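Notebook, July. Open day, Cullmont bench

Doors at 10, first visitors at 9:40. Parisa Taheri had the sign-in sheet and I had the talking. 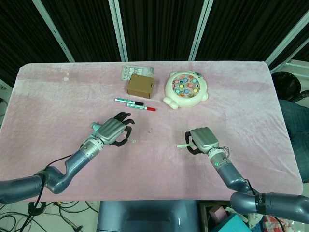

Kept to the tabletop set for the whole morning: pill pack, small cardboard box, two markers, the fishing game. Pink fleece stays on. Gratham people wanted to know if the color was a research decision. I said it was under review.

Most asked question, by a wide margin: can it fold laundry. Second: can it open the pills. No to both, at least today. A man from Liltex asked what the hand costs, heard the answer, and took a step back from the table.

Green stick was the crowd favorite. Right hand closes on it, people clap. Eight months on the planner and they clap for a stick. The kids only cared about the fishing game and wanted to know who was winning.

Dropped speed to 400 on the slider after the first group, 600 looks twitchy up close. Put it back before running anything real!!

Log stops at entry 683, disk full. Parisa has the first part copied.

To do: ask Urrego about longer cable ties. Black cable on left forearm still loops too low for my taste. More cookies next time.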